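Greder Plan 3
Motion planning and cell programming software for disassembly and rework

Overview | Features | Requirements | Licensing | Downloads | Support

Greder Plan is a planning and execution package for six- and seven-axis arms working in tight, cluttered spaces. It takes a part model or a depth scan, a list of pick points and a description of your gripper, and produces collision-checked motion that can be run, paused and edited from the same screen. It is used mainly for taking things apart: computers, battery packs, meters, small appliances.

Version 3 replaces the old waypoint editor with a task tree. Each branch holds an approach, a grasp, a retreat and a place, and each of those can be replanned without touching the others. If a screw position moves by a few millimeters between units, only the approach and grasp are recalculated.

What it does

Approach planning. Plan searches for a path into an enclosure with the gripper, sensor and cable dress all included in the collision model. Clearance is set per surface, so a sheet metal wall can have a tighter limit than a circuit board. Paths that need a wrist flip inside the enclosure are rejected by default. You can turn this off in Preferences under Joint Limits.

Pose correction. A wrist or fixed depth sensor is used to find the unit on the work surface and shift the whole task tree to match. The unit does not need to be clamped in the same place every time, but it must be lying on a known face.

Force-guarded moves. Any straight-line segment can be given a force threshold and a stop action. Stop actions are hold, back off, retry with offset, and hand over to operator.

Model library. The standard library has 101 component models for office and desktop equipment, including common power supplies, drive caddies, memory modules and expansion cards. Models can be copied and edited. New ones can be made from a STEP file or from a scan.

Log viewer. Every run is recorded with joint positions, force readings, sensor frames and planner decisions. Logs can be scrubbed on a timeline and any failed segment can be opened back in the task tree.

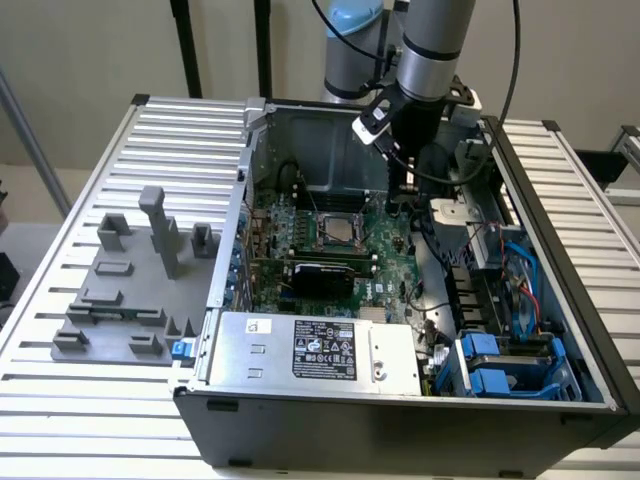 Enclosure mode is the part of Plan 3 that most computer recyclers ask for first. It treats the side walls of a case as hard limits and everything inside as a set of separate obstacles, each with its own clearance and its own state (present, removed, unknown). With a tower laid on its side and the panel off, the gripper comes in from above and the planner has to account for the drive bays, the expansion cards and any cables running up the interior wall. Rigid parts are taken from the library. Cables are handled differently: they are scanned as a soft volume, and you choose whether the arm may brush against that volume or must stay out of it. A processor socket with the lever up and no cooler fitted can be marked as a no-contact zone, and the setting carries over to every unit of the same board type.

Fixture trays are defined in the same file as the unit. Import the printed part, mark the holders and posts, and Plan will use them as place targets and as obstacles at the same time. A tray can be saved on its own and attached to other jobs.

Programming a new unit

1. Scan the open unit or load its model.
2. Mark the parts to be removed, in order.
3. Assign a grasp to each part from the gripper file.
4. Run Check All. Segments that fail are shown in red with the colliding pair named.
5. Run at reduced speed with guarded moves on.
6. Save as a job and assign it to a cell.

Order matters in step 2. The planner will not assume a part is gone until the step that removes it has been confirmed by the sensor or by the operator.

Requirements

Operating system: 64-bit Linux, real-time kernel recommended
Memory: 32 GB
Graphics: any card with 8 GB or more, needed for scan processing only
Arm interface: streaming joint control or the supplied Urex bridge
Sensor: any supported depth camera, see the compatibility list
Network: wired connection to the controller. Wi-Fi is not supported for execution.

Licensing

Plan Single, one cell, permanent license: $2,505
Plan Single with one year of updates and support: $3,000
Plan Site: contact sales

Licenses are tied to the controller, so Plan can be installed on as many office machines as you like for offline work. Offline copies can plan and simulate but can't run an arm.

Changes in 3.2

- Fixed 37 reported issues, listed in the release notes
- Faster loading of large scans
- Guarded moves can now use a different threshold on retreat
- Tray files from version 2 open without conversion
- The German and Spanish interface text has been corrected

Support

Technical questions go to Ita Fahy's team through the support form. Please attach the run log and the gripper file. For integration work and on-site training, ask for Reinaldo Batista at the Grarkport office. Training dates for August are open - places are limited by the number of cells in the training room.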